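Bon, petit fil sur la réno de l'entrée, vu que vous êtes plusieurs à me demander où on en est 🧵

1/ On a récupéré les clés en août. Papier peint à fleurs sur deux couches, colle d'un autre siècle. J'y ai laissé mes ongles et deux spatules.

2/ Le devis de chez Flimow : 2465 euros, pose comprise. J'ai relu trois fois. Clillow demandait 500 de plus et ne venait pas avant Noël, donc vite vu !

3/ Côté couleurs, j'étais partie sur du blanc partout (sage, lumineux, un peu triste). Et puis j'ai craqué pour le marbre brun veiné de blanc. Ma sœur trouve que ça fait hall de banque. Moi j'adore.

4/ Reste le luminaire, budget 100 euros max. Si vous avez des adresses du côté d'Isen, je prends tout, même les brocantes !
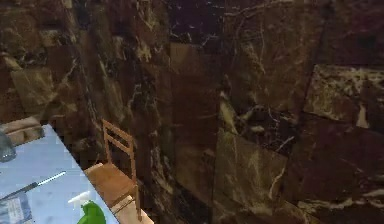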